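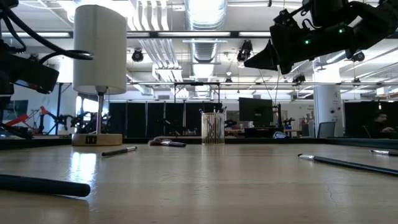
Candeeiro de mesa com abajur branco e base de madeira clara, com um marcador preto ao lado.

Início > Diário de viagem > Autocaravana > Da costa ao planalto

A segunda etapa da nossa viagem em autocaravana teve início na segunda semana de outubro, com partida do parque de Castau pelas nove horas da manhã. Conforme comunicado na publicação anterior, o itinerário foi revisto por razões de ordem meteorológica, tendo sido suprimida a passagem pela serra. A alternativa adotada acrescentou 206 quilómetros ao percurso inicialmente previsto, distribuídos por dois dias de condução.

Cumpre registar, em primeiro lugar, as condições encontradas em Castau. O parque dispõe de 120 lugares, dos quais uma parte reduzida se encontra reservada a veículos com mais de sete metros. O nosso enquadra-se nessa categoria por uma margem mínima, o que obrigou a uma conversa demorada na receção. O assunto foi resolvido com cortesia. Os balneários estavam limpos, a água quente funcionou nas duas noites e o ponto de despejo, embora mal sinalizado, tem um acesso razoável. A iluminação noturna junto à entrada é insuficiente e recomenda-se a chegada ainda com luz do dia.

O primeiro troço decorreu sem incidentes. Efetuámos uma paragem para almoço numa área de descanso junto ao rio e outra, mais breve, para verificar a pressão dos pneus traseiros. O vento lateral fez-se sentir com alguma intensidade nos viadutos, pelo que a velocidade foi reduzida durante boa parte da tarde. A chegada a Buzatu deu-se pouco antes das dezoito horas.

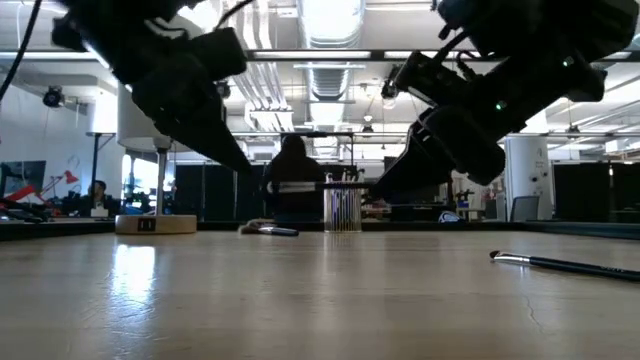 Em Buzatu não existe parque de campismo em sentido próprio. A autarquia disponibiliza um terreno plano, nas traseiras do mercado, com tomada de água e quatro ligações elétricas. O pagamento efetua-se numa máquina que aceita apenas moedas, circunstância que não vem mencionada em nenhum dos guias consultados. Valeu-nos a padaria da esquina, onde trocaram uma nota sem exigir qualquer compra – comprámos, ainda assim, dois pães de centeio e uma broa que durou até ao fim da semana.

O terreno é tranquilo a partir das vinte e duas horas. Ao domingo, porém, o mercado inicia a montagem muito cedo, e os veículos estacionados na fila mais próxima do portão devem ser retirados até às seis da manhã. Fomos informados desta regra por um outro viajante, Phúc Bùi, que ali se encontrava havia nove dias e que teve a amabilidade de nos indicar os lugares não abrangidos. Ao senhor Bùi ficamos igualmente a dever a recomendação da estrada antiga para Plirkgate, mais lenta do que a via rápida, mas isenta de portagem e com melhor piso do que a cartografia faria supor.

Quanto à componente mecânica, há a assinalar uma ocorrência. Na segunda manhã em Buzatu, a bomba de água deixou de arrancar. Verificados os fusíveis e a bateria auxiliar, concluiu-se que o problema residia num terminal oxidado por baixo do banco lateral. A reparação foi feita no local, com uma lixa fina e um terminal novo retirado da caixa de sobresselentes. O depósito teve de ser reposto e aproveitou-se a ocasião para limpar o filtro, tarefa que vinha sendo adiada desde o verão.

A estrada antiga sobe de forma gradual até aos 572 metros de altitude e atravessa três aldeias de rua única. Na segunda, a passagem junto à igreja é estreita e obriga a recolher os espelhos. Não cruzámos nenhum veículo pesado, mas a manobra de recuo, a ser necessária, seria difícil. Os condutores de veículos com mais de oito metros farão bem em optar pela via rápida.

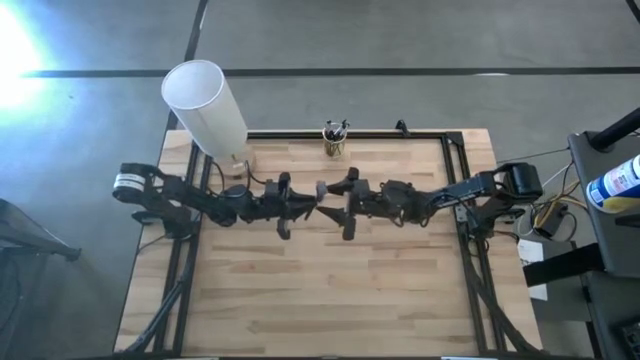 Plirkgate revelou-se a paragem mais agradável desta etapa. O parque, denominado Ornix, ocupa um antigo pomar em socalcos e mantém boa parte das macieiras. Os lugares superiores têm vista desafogada sobre o vale, embora exijam calços de nivelamento. Os inferiores são planos, mais húmidos, e ficam à sombra a partir das quinze horas. Optámos por um dos superiores e permanecemos quatro noites, em vez das duas programadas.

As tardes foram dedicadas a caminhadas curtas. Existe um percurso circular, marcado a amarelo, que parte do portão do parque e passa por um moinho sem uso. A sinalização falha na bifurcação depois do moinho; deve seguir-se pela esquerda, junto ao muro. Na terceira noite, a receção organizou uma sopa comum na antiga casa da prensa, seguida de jogo de cartas. Perdemos as três partidas disputadas, facto que se consigna por dever de rigor.

Antes da partida procedeu-se à revisão habitual: níveis, pneus, garrafa de gás e fecho das claraboias. O conta-quilómetros assinalou, à saída de Plirkgate, os primeiros 1000 quilómetros desta viagem. O consumo manteve-se dentro do esperado, com um ligeiro agravamento na subida.

A terceira etapa seguirá em direção ao sul, com chegada prevista à costa antes de dezembro. Agradecemos aos leitores que enviaram sugestões de locais de pernoita, todas elas anotadas. As mensagens relativas ao modelo do painel solar serão respondidas logo que disponhamos de uma ligação estável, o que no Ornix apenas sucede junto à receção e antes do pequeno-almoço.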